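Jarmont Stage Notes
Technical item, 23/03/2021

Thread and load: results from the Hesia bench tests

Members who work with invisible thread have asked for figures on breaking load and on how the thread behaves under stage light. The last item in these notes covered reels and anchors. The present one deals with the thread itself, in the two grades most of our members buy: Haberkorn fine and Haberkorn standard. All tests were done at the Hesia workshop with thread taken from sealed spools.

Each sample was cut to 28 inches and fixed at the upper end to a smooth steel post with three turns and a dab of wax. The lower end was tied to a light cup. Lead shot was added to the cup slowly until the thread parted. Samples that broke at the knot were recorded separately, as they say more about the knot than about the thread. We ran 11 samples of each grade.

The standard grade was consistent. Its samples broke within a narrow range, and most of the breaks fell in the middle third of the length. The fine grade spread far more widely. Four of its samples failed well below the rest. Under a magnifier, those four showed flat spots where the filament had been pulled over something hard. The likely cause is stripping the thread from its bundle against a fingernail. Drawing it out between two pads of soft leather leaves no flat spots that we could find.

A single breaking load is of limited use on stage. A floating bill or a ring moves, and a jerk at the end of a short drop can put several times the weight of the object on the thread. As a working rule, the object should weigh no more than one quarter of the load at which the thread breaks when hanging still. For anything that is tossed or caught, use one eighth. 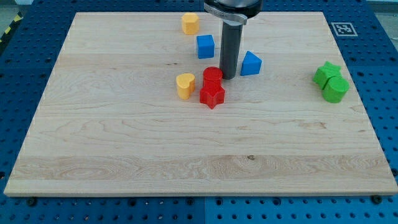
Wax also matters. A hard wax holds well in a warm room but lets go without warning in a cold one, and a soft wax creeps under steady load. In our tests the soft wax crept far enough in a five-minute hang to lower the cup by a visible amount. Performers who leave a thread rigged through the opening part of an act should use a hard wax and warm it in the hand before pressing it down. Renew the pellet for each show. Old wax picks up lint and loses its grip.

The second part of the work dealt with visibility. A black panel and a gray panel were set up in turn behind a hanging thread, and viewers sat at three distances. With light from the front, the fine grade could not be picked out at any distance against either panel. With light from the side, both grades flashed when they turned, and the standard grade could be seen from the second row. Light from behind was the worst case for both. A plain gray cloth with a small broken pattern hid the thread better than solid black did, under every light we tried.

Dulling the thread helps with side light. We tried two methods, a wipe with dark tailor's chalk and a very thin coat of matte spray. The chalk cut the flash but came off on the hands within a few minutes of handling. The spray lasted, but it stiffened the thread and lowered the breaking load in the fine grade. We do not suggest spray for the fine grade at all.

Storage is the last point. Spools kept in a closed tin away from sunlight tested the same as new ones. A spool that had spent a summer on a windowsill gave thread that snapped while it was being tied. Mark the date of opening on the lid, and throw out any thread that curls tightly when let go.

The full table of results is filed in the Hustonier library under item 905, together with notes on the knots used. Members can ask for a copy at the desk or by mail. A further set of tests, on elastic loops, is planned for May. Anyone with unopened spools from other makers is invited to send a short length, with the grade and the date of purchase written on the packet. Please wind the thread loosely on card and do not fold it, as a fold will show up in the results as a weak point.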